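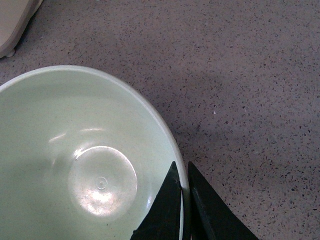
From: Elínborg Hedegaard
To: skellside-building
Date: 10/11/06
Subject: Re: Breaker trips, upper floor

Gunnlaugur Kjærgaard wrote:
> The upper kitchen circuit at Skellside tripped again
> this week, always before nine. Bjarnason wants to swap
> the breaker for a bigger one. Any objection?

Yes, I object. The cable on that run was sized for the breaker that is in there now. A bigger breaker will stop the tripping and leave the cable as the weak point. Please tell Bjarnason to hold off until we have measured the load.

I put the Plamden logger on the circuit in September. The highest steady reading was 1660 watts, well under the limit. The trips come when a second heating load starts on top of that, and the log shows it plainly - two steps up, then zero. 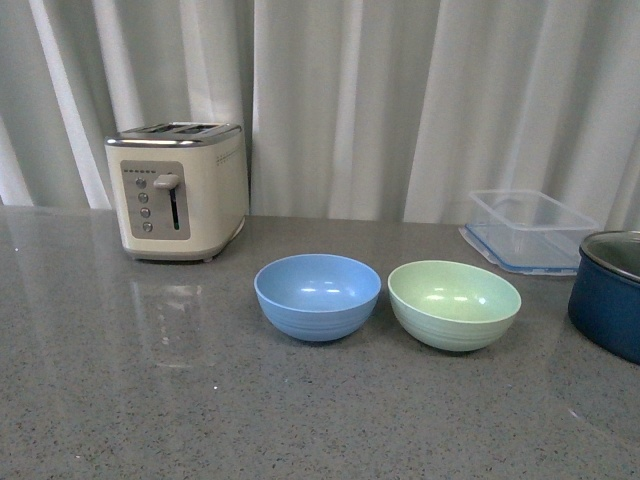
Toaster on the counter, curtain behind.

The panel schedule lists 5 outlets on this circuit. I traced it from the panel and found that the hallway outlets are on it too, including the one feeding the space heater. They should be on circuit 31, which has almost nothing on it. The Skulstead drawings show them there, so either the drawings were never followed or somebody moved the wires later.

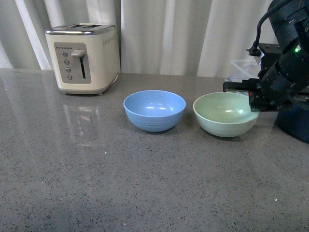 Same counter, control panel side of the toaster.

What I propose:

1. Keep the present breaker rating.
2. Move the hallway outlets to 31, after checking the wire size at the junction box.
3. Correct the schedule on the panel door.
4. Log for another 5 days.

Gunnlaugur, do you still have the key to the riser closet? Mine opens the lower one only.

Elínborg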